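We Moved! (And I Have Opinions)

09/07/2021

Well, we did it. After two years of me saying "we should really get out of this apartment" every time the upstairs neighbors started vacuuming at midnight, we signed a lease on a little house in Sadberg and moved 270 miles with a rental truck, a grumpy cat and a cooler full of cheese I refused to leave behind.

I promised a few of you a post about how it went, so grab a coffee. This got long.

First, the decision part. We started looking seriously back in December, and I made a spreadsheet, because of course I did. Rent, commute, grocery store, whether I could get decent tamales within a short drive. My friend Itzel Olvera moved to Sadberg a while back and kept sending me pictures of her backyard, so the spreadsheet was maybe a tiny bit rigged from the start. We visited once in the rain and once in the sun and liked it both times, and that settled it for me!

We got quotes from 3 moving companies. Plarton was the cheapest by a mile until I read the part about stairs (they charge per flight, and then again per "heavy item" per flight, and our couch is apparently a heavy item). Stisico was lovely on the phone but booked solid for weeks. In the end we rented the truck ourselves and bribed people with pizza. Kevin Egan, if you're reading this, I still owe you for the dresser. And for your thumb.

Boxes! I figured we'd need maybe 30. We used 60 and I was still stuffing things into pillowcases the night before. The liquor store boxes were the best ones by far, small and sturdy and already divided up for glasses. The giant ones from the hardware store were a mistake. I filled one with books and we had to unpack half of it in the hallway just to get it out the door.

Clothes were the part I put off the longest. I had it in my head that I'd go through everything, fold it nicely, and give away whatever I hadn't worn in a year. I did get through the sweaters. After that it was whatever fit in the suitcase. 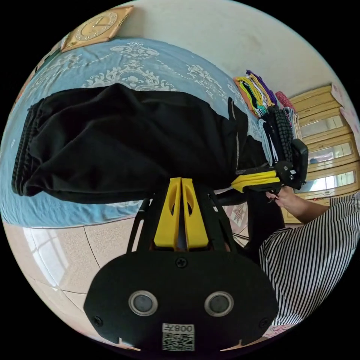
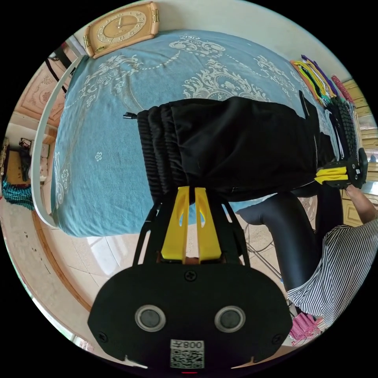
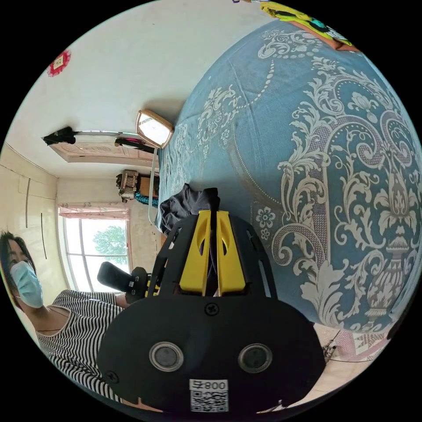
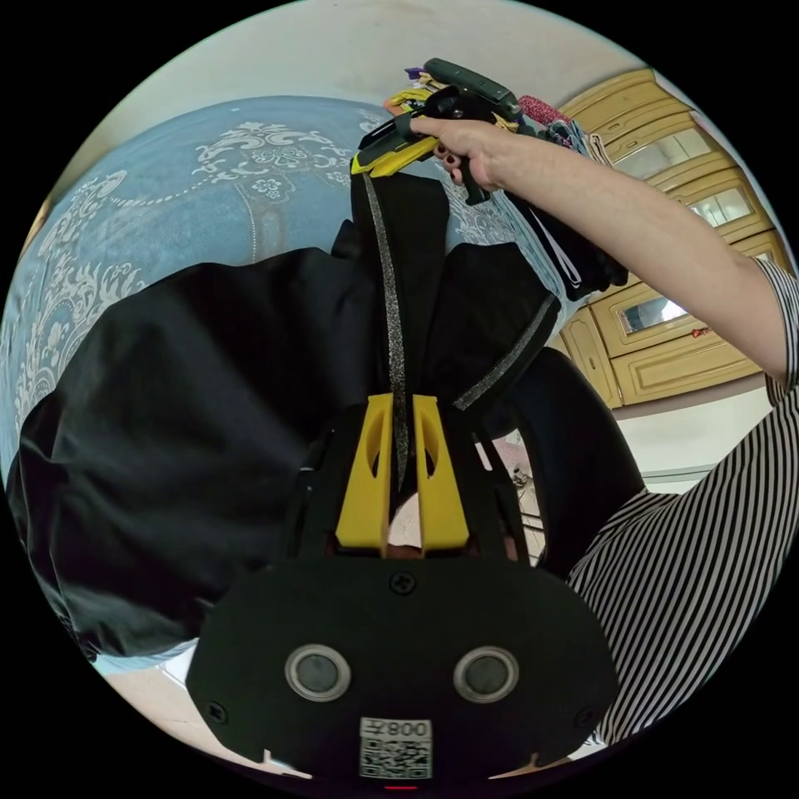
Folding day, bedroom edition.

OK so, moving day itself. We were supposed to get the keys at noon and the landlord's office couldn't find them. I sat on the front step with the cat carrier on my lap for close to an hour while my husband circled the block in the truck looking for somewhere legal to park it. Jade Hebden from the office finally came running up the street with the keys and a box of donuts, and I forgave everybody on the spot.

The couch did not fit through the front door. It did fit through the back door, minus its feet, after we took the screen door off its hinges. The screen door is still off its hinges. I'm told it's on the list.

A few things I'd do differently, for anyone who's got a move coming up:

Set up the internet way earlier than you think. We waited until the week of the move and ended up working from the library and my phone for nine days.

Pack a bag like you're going on a trip. Toothbrush, phone charger, clean underwear, cat food, toilet paper. I did this part right and I was very smug about it until I realized the shower curtain was at the very back of the truck.

Change your address with the pharmacy. I did the bank, the car insurance and every magazine I've ever looked at, and completely forgot the pharmacy, so my allergy pills are enjoying life at the old place.

Take photos of how the TV cords go before you unplug them. We have three cords left over and the TV works, so who knows.

As for the town, so far so good. There's a bakery called Ó Dálaigh a few blocks over and the woman who runs it, Mairéad Kavanagh, already knows I want the seeded loaf. Our next-door neighbor Adebayo brought over tomatoes on the second day and told us which night the trash goes out (we'd already gotten it wrong). It's so quiet at night that I had trouble sleeping the first week and had to put a fan on.

I do miss people. I miss being able to walk to my sister's. I cried a little in the new grocery store when I couldn't find the good salsa, but I'm pretty sure that was mostly being tired.

Next post will be about the kitchen, which is currently painted a shade of green I can only describe as hospital. Send me your paint colors, please! I have eleven samples taped to the wall and I hate nine of them.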